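Bimanual dish rack task, planner vs. learned policy
Forum: Manipulation Software

Two-arm cell, white bin on the left, two-tier rack on the right, assorted plates and bowls. Looking for advice on grasp perception. 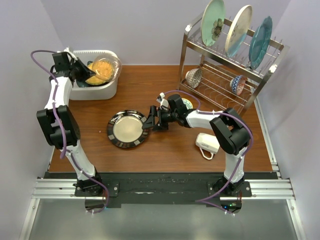
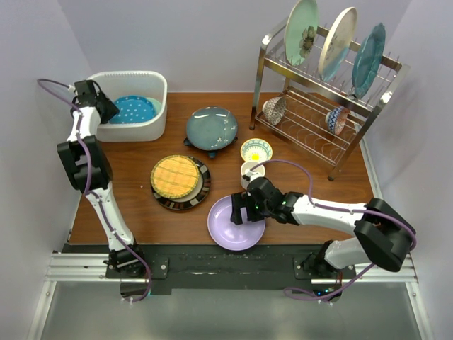

Posted by fivmont_dev - November 2021 - 5 replies

The planner treats each arm as its own problem and locks the shared space. It's safe but slow, 40 seconds a plate. Glossy rims and the clear bowl give me bad depth.

jarkano: Drop depth for the clear bowl. Segment in RGB and fit a rim ellipse.

wouters_k: Disagree. Ellipse fits fall apart when the bowl is tilted against something. I'd train a policy on teleop demos and skip pose estimation.

fivmont_dev: How many demos?

wouters_k: 30 per dish type got us going.

jarkano: And then you change a plate and collect again. Plan both arms as one 12-joint group first - the lock is your 40 seconds, perception isn't.

fivmont_dev: Trying the joint group in Faline tonight. Will post timing logs.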